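Chapter 2
Wood Indoors: Tabletops and Floors

In this chapter you will learn
How wood takes up and gives off moisture after it has been cut and dried
Why a board changes size more in one direction than in another
How grain direction affects wear
What to ask before choosing wood for a surface that will be used every day

2.1 A material that keeps moving

In December the heating in the old reading room at Jedivdale was switched on after a damp fall. By the end of the month the long oak table had a gap down the middle wide enough to hold a coin on edge. The table was well made. The boards had been dried before they were joined, and the glue was sound along most of its length. The fault was in the way the top had been fastened. Screws held it tightly to the frame on both sides, so when the boards shrank they had no room to slide, and the top split.

Chapter 1 dealt with wood as it comes from the tree. In this chapter we follow it into the building. Most wood indoors is used flat, either at hand height or underfoot, and it is often combined with other materials that behave differently. Metal grows and shrinks with temperature but takes up no water. Stone hardly moves at all under indoor conditions. Wood responds mainly to the moisture in the air, and it goes on doing so for as long as it is in use.

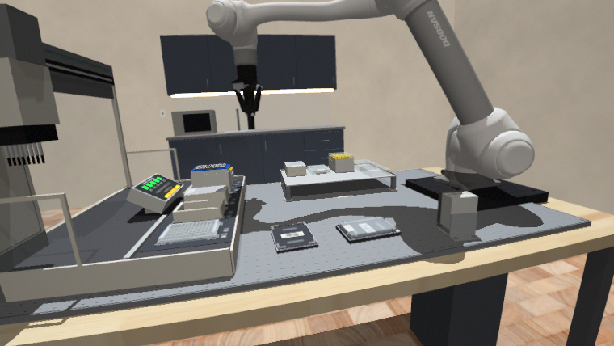
Figure 2.1 Gray metal work surface on a light wooden tabletop.

When two materials are layered, the fastening between them has to allow for the difference. Slotted screw holes are the usual answer. The screw holds the top down but can travel a short distance as the wood moves. A wide top needs longer slots than a narrow one. Gluing a large metal sheet directly to solid wood is poor practice and is discussed in Section 2.4.

2.2 Three directions

A piece of wood has three directions: along the grain, across the growth rings, and around them. Along the grain it barely changes length. Across the rings it moves a good deal more, and around them it moves most of all. This is why a board can cup, with its edges rising or falling, while its length stays the same.

Grain direction also matters for wear. A floor laid with long boards shows side grain. A floor made of blocks cut across the trunk shows end grain, and the growth rings can be read on the face of each block. End grain stands up well to dropped tools and heavy feet. It also drinks up water and oil quickly, so it needs a good finish. In the Gruvside floor survey, 1,486 blocks were checked after one winter and 32 had worked loose – nearly all of them near an outside door.

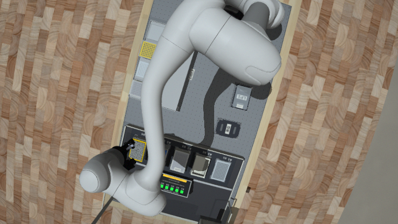

Rajeshwari Warrier argues that textbooks make too much of the choice of species and too little of the room. A soft wood in a steady room, she says, will outlast a hard one beside a drafty door, and a student who owns a cheap humidity meter will learn more from it in a year than from any table of hardness values.

Her point is a fair one, and we return to it in Section 2.5. Hardness tables are still useful – they tell you how easily a surface will dent – but they say little about gaps, cupping, or loose blocks.

Before you read on
Find a wooden table or floor you use often. Work out which way the grain runs and look for gaps, cracks, or raised edges. Write down how far it is from the nearest heater and outside door. Keep your notes for Exercise 2 at the end of the chapter.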